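Retention

The clip ran for 16 seconds. Ute Lenz had it open in one window and the contract in the other, and she was reading the contract.

Clause 2 said the ambassador would not be depicted using any product of a competing category. Javton made throat lozenges. The ambassador was an actor named Hassanpour, and in the clip he sat on a hotel balcony at Omside, eating a raw onion like an apple.

"Is an onion a competing category?" asked Iona Farquharson, on the phone from the agency.

"No."

"Then we're fine."

"The account has 1,156 new comments," Ute said. "Most of them are about his breath."

She logged the call at 4:10 and started the response sheet. The sheet had a column for tone, a column for risk and a column for who would be blamed. She filled in the third column first, as was usual in June, when the senior staff were away.

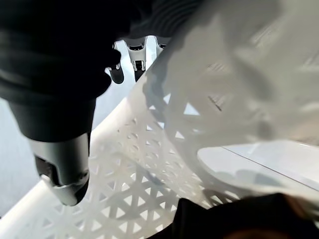
The statement

The first draft said Mr Hassanpour enjoyed a varied diet. Legal struck out "enjoyed". The second draft said he was preparing for a role. Iona pointed out that he had no role, and that the trade papers knew it, the Mimotska series having been cancelled after its pilot.

"Could he be preparing for one in general?"

"You'd have to name it," Ute said. "They always ask for the name."

Hassanpour rang at five. He had a low, pleasant voice, and it was the reason Javton had hired him. He said his grandfather had eaten an onion every evening of his life, on the back step, and that he himself had done it since he was a boy. He had not known anyone could see the balcony. He asked whether he should apologise.

"To whom?" Ute asked.

He thought about it. "The lozenge people."

She wrote that down, then deleted it. The third draft was one line long and said he liked onions. Legal returned it in four minutes with no changes — the fastest clearance on her file.

By evening a greengrocer had offered him 50 kilos of browns and a photo shoot. Javton wanted to know if the fee was negotiable. Ute moved the row from red to amber, saved the sheet and went down to the second floor, where the junior staff were waiting with their notebooks open for the weekly review.
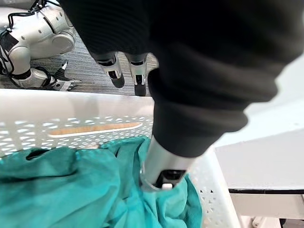 Why didn't you just deny it was him?

"It was him," Ute said. "A denial has to be kept up, and he'd have been eating another one by dinner."

The junior who had asked wrote this down and underlined it. Ute turned to the next row, a singer and a parking fine.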